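Switching the house to one set of dishes

In May I gave away most of my plates. I had been meaning to do it since the move, and what finally got me going was a cupboard door that would not close. The stack of dinner plates had crept forward over the winter and the door had been resting on it.

I should say how I ended up with so many. When my aunt's house was cleared I took two boxes of her everyday dishes. Then Gaëtan Picard moved back to Quebec and left me his, with a note saying I could sell them. I never did. On top of that I had my own from college, and a set of soup bowls from a neighbor's yard sale that I bought for 10 dollars and used twice. By this spring there were four different sets in a kitchen where two people eat.

The trouble with four sets is that none of them stack on each other. The rims are at different angles, so you get short wobbly piles side by side, and those take up more shelf than one tall pile would. My aunt's plates were also too wide for the dishwasher's lower rack. They touched the spray arm unless you put them in the back corner, and I was the only one in the house who remembered that.

I started by taking everything out and putting it on the floor of the living room on an old bedspread. I would recommend the floor over the counter. On the counter I kept putting things back to make room for other things, and after an hour I had sorted nothing. On the floor I could walk around it.

My first plan was to keep the best piece or two from every set. Mabli Lewis talked me out of that over the phone. She runs the kitchen at a small retreat center and has done this sort of clear-out more than once, and her view was that if you keep a few of everything you will be right back where you began by Christmas. Pick one set, she said, and let the rest go as sets, so that somebody else can use them.

So I had to pick. I made a short list of what I wanted:

Fits the lower rack without touching the arm.
Has a rim, so sauce stays put.
Can go in the microwave.
Can be bought one piece at a time when something breaks.

The last one ruled out my aunt's dishes and Gaëtan's too. My college set passed everything except the rim. That surprised me, because I had always thought of it as the cheap one. In the end I kept the college set for weekdays, put my aunt's serving platter up on the high shelf, and let the rest go.

I went back and forth on the platter for a couple of days. It gets used at Thanksgiving and hardly at all otherwise. But it is the one piece I remember from meals at her house, and it takes up very little room standing on edge behind the colander.

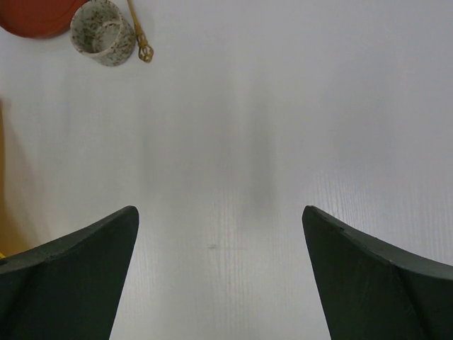 Getting rid of the other three sets took longer than sorting them. The thrift store near us had stopped taking dishes for the month. I listed Gaëtan's set online and had one person ask for a picture of the underside of every piece, then never write again. After that I lowered the price and it went the same evening. I mailed Gaëtan the money, which he had not asked for, and he mailed back a postcard of a bridge.

My aunt's dinner plates went to Nest Rowlands, who had just moved into an apartment with nothing in it but a bed and a lamp. She has a bigger dishwasher than I do and says they fit fine.

Packing them was its own job. I had always wrapped plates and laid them flat in the box, and I lost two in the last move that way. Nest's father told me to stand them on edge, like records, with crumpled paper under and over them. I packed three boxes like that and nothing chipped on the drive. I also used dish towels between the bigger pieces, and I would do that again because the towels had to be moved somewhere anyway. One thing I got wrong was the size of the boxes. The first one was too big, and when it was full I could not lift it off the floor. I had to take half of it out again and start a second box. A liquor store box is a good size, and ours gives them away if you come in before noon.

The soup bowls I kept on the porch for a while with a note on them. Someone took them on a rainy afternoon and left the note.

As for the cupboard, the door closes. I moved the glasses down a shelf so they are at the height where I reach for them, and the plates are now where the glasses were. For the first week I opened the wrong door every morning. I put down new shelf liner while it was all empty, and I am glad I did, though the cheap kind I bought curls at the front edge and I have had to tape it.

There is more empty shelf than I expected. I have been careful about it. My sister offered me a fondue pot and I said no, and then she offered me a cake stand and I said I would think about it.

A few people asked what it cost. The liner was the only thing I bought new, plus four replacement salad plates to bring the set back up to eight. I found those secondhand and they are a shade lighter than the old ones. You notice it in daylight and not much at dinner.

Next is the drawer with the food storage lids in it. I opened it last night to see how bad it was and then closed it. I will probably wait until the weather cools off, since that drawer is right beside the oven and I would rather be outside just now. If anyone has a way of keeping lids with their containers that does not involve a rack hung inside the door, please leave it in the comments. I have tried the rack. It fell down twice, the second time at four in the morning.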